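Laundry & Clothing Care > Folding, Storing, Selling

Topic: Do you really need to lay a T-shirt flat before you list it?

gussetgal
Joined: April
Dutell has a seller guide now that says every T-shirt must be laid flat on a "neutral surface," smoothed by hand, tag showing, then folded with a board before it goes in the mailer. They even recommend the Custby board by name. I've sold 15 shirts there without doing any of it. I pull them out of the dryer, shake them, fold in thirds and mail them. Has anyone seen a difference in what they get for a shirt, or is this a way to sell boards?

pinhook
It's a way to sell boards. I own the Custby. It is a hinged piece of plastic. It makes a rectangle. My hands also make a rectangle.

Darlene Chisholm
I'm going to disagree with both of you a little. The board I can take or leave. Laying the shirt out on a table is different. I find stains I would have missed, and I had 2 returns last year, both for marks under the arm that I'd have seen on a table. I stopped photographing on the bed after that and haven't had one since.

gussetgal
2 returns out of how many though? You could have had none the year after anyway.

Darlene Chisholm
Out of 13. Take it however you like. I'm not claiming it's science.

pinhook
Thirteen shirts is a pretty small pile to build a rule on. I lay mine over a chair back and turn on the lamp. Same thing.

Darlene Chisholm
A chair back hides half the shirt. You see the front and then you turn it and the sleeves fall inside out.

oldbobbin
What bugs me more is the color part. The guide says a "flat, evenly lit shirt shows its true color." No it doesn't. I had a buyer in Cormier send back a shirt I'd called coral because she said it was orange. I'd looked at it in the kitchen and it was coral. I took it out on the porch and, fine, it was orange. By the time I brought it back in I didn't know what it was anymore. Flat or crumpled had nothing to do with it.

gussetgal
This I believe. I quit using fancy color names. Everything is red, orange, pink, blue. People still complain, but they have less to quote back at me.

tmc_folds
Depends on how close you get, too. Fill the picture with cloth and the camera picks its own idea of what white is. Anything in the orange to pink range goes wrong first. Step back so there's some tabletop around the shirt and you get closer to what a person would see in the room.

oldbobbin
"Closer" is doing a lot of work there. Who checked?

tmc_folds
Nobody checked, it's a forum. I'm going by my own stuff. If you want to argue, argue with these. First, second and fourth come out pink or salmon to my eye. The third has the T-shirt on a light wood table and I'd call it orange. It hasn't been smoothed either, you can see the wrinkles across the body, and I don't think that's what would lose you a sale.
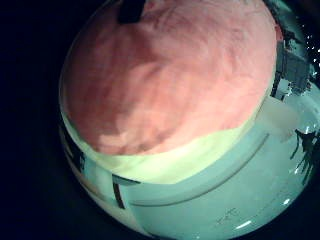
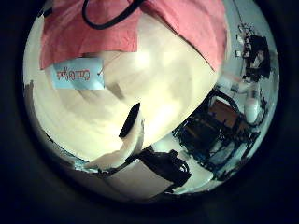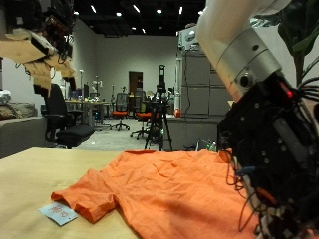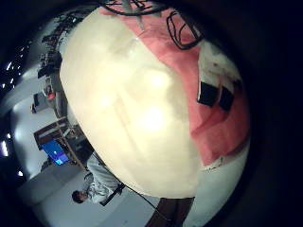
Re: Do you really need to lay a T-shirt flat before you list it?

oldbobbin
OK, the color gap is bigger than I expected. If I'd seen only the second one I would have typed "salmon" without thinking twice. I still don't see why the wide one should be trusted more. It could be the one that's off.

Darlene Chisholm
In the third I can see a whole sleeve and the hem of it, and that's my entire argument for a table. From the first I couldn't tell you it was a shirt.

pinhook
Nobody lists a shirt from that close, so I'm not sure what it proves.

Darlene Chisholm
People do it all the time to show fabric. Go look at the sweaters.

gussetgal
The light blue tag with the red print is in the second and the third, and it looks light blue both times. So if you're leaving the tag in view, maybe that's what a buyer could go by? I say maybe. I wouldn't put money on it.

tmc_folds
I hadn't thought about the tag. Could be worth trying.

pinhook
Then I vote table yes, smoothing optional, board no.

gussetgal
I'll go as far as the table. I have 11 shirts to list this month and I'll do them on the ironing table, no board, and I'm not buying the Lorkik wrinkle spray either, which the same guide pushes two paragraphs down.

oldbobbin
The spray left spots on a gray tee of mine. They dried out by morning – still, I wouldn't use it on anything I was about to mail.

Darlene Chisholm
Plain water in a spray bottle does me fine. Let it dry before you fold.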